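Arm Bench FAQ

What is the arm bench?
A shared build at the Pekcombe workshop. Members are teaching a small robot arm to handle lab glass: pick up a tube, put it in a rack, let go. Work started in February.

Do I need to know how to code?
No. Most of the hours go into clamps, cables and racks. If you want to write motion scripts, the Cestent notes in the members' folder cover the basics.

Can I build one at home?
Yes, 2 members have. Bolt the base to something heavy. A kitchen table moves too much, and the arm loses its position after a few runs.

What has it cost so far?
The arm, power unit and base came to $1451. Stands, clips, acrylic and glass added $773. Members don't pay extra to use the bench.

Who is Urner?
Urner is the name of our gripper script. Tekin is the older one. Please don't run Tekin on glass.

How fast does the arm move?
We cap it at 70 percent of full speed. For new scripts, start much lower and keep a hand near the stop button.

Can I use my own glassware?
Ask Bianka Szalai first. Cracked or chipped pieces stay off the bench.

How should the bench be set up for a glass run?
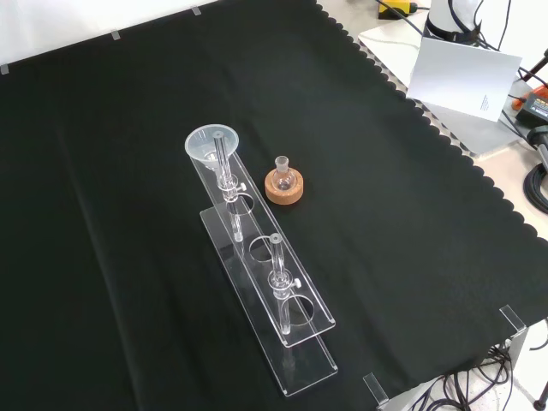
Pekcombe Workshop / Automation Group

Lay the black cloth and clip it along the edges. Folds are fine away from the rack, but smooth it under the base plate. The clear acrylic rack goes near the middle, at an angle, with the tubes held upright in their clamps. Round-bottom flasks always go in a cork ring. Tighten the thumbscrews by hand only.

Where do I report a problem?
Write it in the bench log with the script name and what the arm was holding. Broken glass goes in the marked bin by the sink, and the bench stays off until someone has checked the cloth.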